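Brellier Slim Pump Bottle: A Review Nobody in My House Requested

I have owned a lot of soap dispensers for somebody with one kitchen sink. There was the ceramic one shaped like a pear, which leaked. There was the brushed metal Merberg, which looked like a hotel and pumped like a gas station. So when the Brellier slim bottle came up in a sale on Saturday, I bought one, and then I bought a second for the bathroom before the first had done a thing to deserve it.

It is a clear plastic bottle with a white pump. The body is tall, narrow and a little flattened, so it sits close to the backsplash and leaves room for the sponge, the other sponge, and the ring I take off to do dishes and then spend an evening looking for.

I filled mine with the Sultana lemon soap, which comes in a refill jug big enough to bathe a horse. In an opaque dispenser I'd never have known what color it was. It's a pale yellow, quite pretty with light coming through it, and also the exact shade of something a doctor would ask you to bring in. Guests have commented. I may switch to the green.
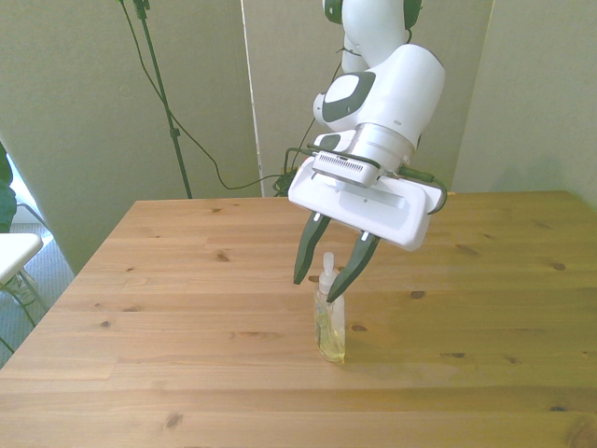
The slim bottle with yellow soap in it and the white pump on top.

Now the pump, the only part that matters. It took 15 presses to prime, which I put down to thick soap. Since then it has given a decent dab every time, with no spitting sideways onto my shirt, a trick the Merberg had perfected. The nozzle is short. If your counter is deep and your sink is far, you'll be leaning the bottle over the edge or pumping into your palm and walking. I do the second and drip.

Stability is fair. Full, it stays where I put it. Down to the last inch it gets skittish, and a careless elbow will lay it flat. The narrow shape is to blame, and the narrow shape is why I bought it, so I've kept my complaints to myself until now.

Refilling is a nuisance. The neck is small and my funnel is a jam funnel. I lost a fair amount of lemon soap down the outside of the bottle the first time, and the counter has never been cleaner.

The Fovgate version has a wider neck and a longer spout, but it costs 6 dollars more and only comes in a smoky gray that hides the level. I like seeing the level. It lets me ignore it in an informed way.

Four stars. I'd give the bathroom one five, but it's still in the box.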